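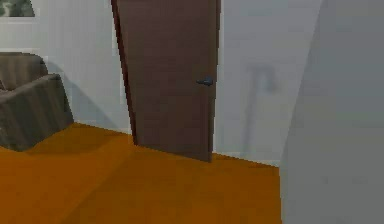
Eine Türklinke sei für eine selbst gebaute Maschine das schwierigste Möbelstück der ganzen Wohnung, meint Marloes Van der Linden, und sie würde heute zuerst die Tür lösen und danach erst das Fahrgestell bauen.

Pressemitteilung der Gemeinschaftswerkstatt Clerngate, Toncombe

Asto lernt Türen zu öffnen: Neuer Bauabschnitt in der Werkstatt Clerngate

Die Gemeinschaftswerkstatt Clerngate in Toncombe gibt bekannt, dass der Eigenbau Asto in seinen nächsten Abschnitt gegangen ist. Asto ist ein fahrbarer Roboter mit einem Arm, der an zwei Abenden pro Woche in unserer Werkstatt gebaut wird. Er soll später durch eine normale Wohnung fahren und dabei Türen selbst öffnen können.

Die Arbeit an der Tür geschieht zurzeit am Rechner. Dafür wurde ein einfaches Zimmer nachgebildet, mit Sessel, Holzboden und einer braunen Tür mit grauer Klinke, die einen Spalt offen steht. Die Gruppe verändert nach jedem Durchgang den Winkel des Türblatts und die Stelle, an welcher Asto startet. Für den Sommer sind 1.000 solche Durchgänge vorgesehen. Das Programm notiert bei jedem, ob der Greifer die Klinke erreicht hat und wie weit die Tür danach geöffnet war.

Das mechanische Teil ist inzwischen gut vorangekommen. Asto misst mit eingeklapptem Arm 88 Zentimeter in der Höhe. Das Fahrgestell besteht aus Aluminiumprofilen, die aus einem aufgelösten Messestand stammen, und die Halterungen für die Motoren wurden auf dem Drucker der Werkstatt hergestellt. Drei Versionen des Handgelenks sind schon gebaut worden. Die erste war zu weich, die zweite hat beim Drehen am eigenen Kabel gezogen, mit der dritten sind wir bis jetzt zufrieden. Die Kabel laufen nun durch die hohle Achse, was die Montage leider langsamer macht.

Ein Punkt, der uns länger beschäftigt hat, ist die Geometrie. Wenn die Tür sich zum Roboter hin öffnet, muss dieser gleichzeitig ziehen und zurückfahren. Bei den ersten Versuchen in der Simulation blieb das Fahrgestell einfach stehen, und der Arm war nach kurzer Strecke am Ende seines Weges. Seit Mai werden Arm und Räder gemeinsam berechnet. Die Bewegung sieht noch ein wenig eckig aus, aber Asto kommt in der Simulation nun auch aus einer schrägen Startposition zur Klinke.

Als Nächstes wird in der Werkstatt ein richtiges Türblatt in einem freistehenden Rahmen aufgestellt. Der Rahmen ist bereits verleimt, es fehlen noch die Bänder und ein Schloss mit leichter Feder. Wir suchen dafür gebrauchte Türklinken in verschiedenen Formen, auch solche, die nicht mehr schön aussehen. Knäufe können wir zurzeit nicht gebrauchen, denn der Greifer hat dafür zu wenig Kraft beim Drehen.

Zeichnungen, Stückliste und das nachgebildete Zimmer werden frei zur Verfügung gestellt, sobald die Beschriftung der Dateien einheitlich ist. Wer früher hineinsehen möchte, kann an einem Bauabend vorbeikommen. Wir beginnen um 19 Uhr, der Eingang befindet sich auf der Hofseite. Vorkenntnisse sind nicht notwendig, für das Löten bitten wir um geschlossene Schuhe.

Kontakt für die Presse:
Marloes Van der Linden
Gemeinschaftswerkstatt Clerngate, Toncombe
Abdruck dieser Mitteilung ist kostenlos, um ein Belegexemplar wird gebeten.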